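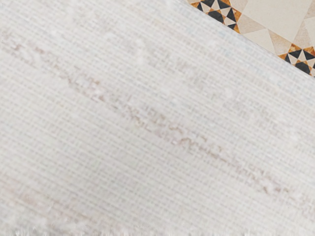

Setting up a cloth-folding scene in the simulator

Before you run the Kulby arm on real fabric in the shop, get the simulated version working. You need the Gundora scene files and a working Kulby install.

1. Open the base scene and load the patterned tile floor. Leave the floor's friction at the default.

2. Import the cloth mesh. Set it a little above the floor and let it drop. Mine needed 494 steps to settle. If it is still sliding after that, raise the damping.

3. Apply the woven texture. Check it up close. The ribs should stay fine and narrow, with the brown flecks running across them on a diagonal. If the ribs look stretched, the UV scale is wrong. I ended up at 40.

4. Move the wrist camera in until the cloth takes up most of the view, but keep a corner of tile showing. The edge detector needs that border to find the cloth.

5. Save the pose, then run 50 test grasps with the floor pattern swapped each time. Stop if 11 or more miss the edge, and go back to step 4.

Tülin Avcı
Updated August 25, 2026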